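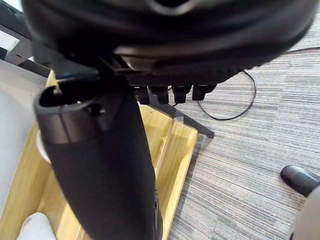
Quem somos

A Grernham é uma pequena empresa de organização de casas e escritórios. Trabalhamos em apartamentos, quartos de hóspedes e salas de trabalho onde as coisas deixaram de ter lugar certo. O serviço foi criado por Abdul-Rahman Bawa, que antes fazia montagem de móveis para a Dogbe e passava boa parte do dia a desviar caixas e cadeiras para conseguir chegar à parede.

Hoje arrumamos por ano mais de 100 divisões, quase todas em casas habitadas. O cliente pode ficar em casa durante o trabalho ou deixar-nos a chave.

O que fazemos

Começamos pelo chão. Tabuleiros de madeira, sacos, cabos e tudo o que foi parar debaixo da secretária ou junto à base da cadeira saem primeiro, e a alcatifa é aspirada antes de qualquer coisa voltar ao sítio. Os tabuleiros com divisórias costumam ser aproveitados: servem para canetas, carregadores e papéis pequenos, e passam do chão para uma prateleira ou gaveta.

Depois vem a entrada. O calçado é separado por pares e os chinelos de casa ficam na sapateira – os de uso diário na prateleira de cima, os das visitas na de baixo. Um chinelo sem par fica à parte até o outro aparecer.

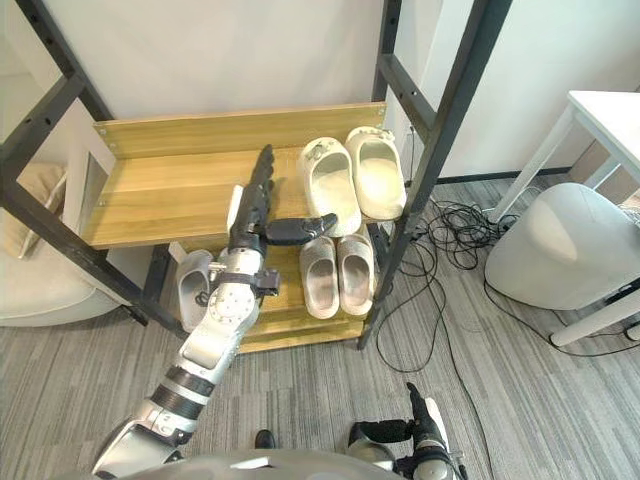 Como trabalhamos

A primeira visita é gratuita e demora uma manhã. Vemos as divisões, tiramos medidas e combinamos com o cliente o que fica, o que muda de sala e o que sai. Não deitamos nada fora sem autorização escrita.

Usamos de preferência os móveis que já existem. Quando falta uma estante ou uma sapateira, sugerimos modelos simples, de madeira e metal, e fazemos a montagem no próprio dia. O que o cliente já não quer é entregue no armazém da Brinness, que recolhe móveis e têxteis em bom estado.

Onde estamos

Temos escritório e oficina na Ramside, porta 54, com entrada pelo pátio. Atendemos de manhã, das nove ao meio-dia, exceto à quarta-feira, dia reservado às montagens. Em agosto aceitamos apenas trabalhos marcados com antecedência – convém telefonar antes do fim de julho.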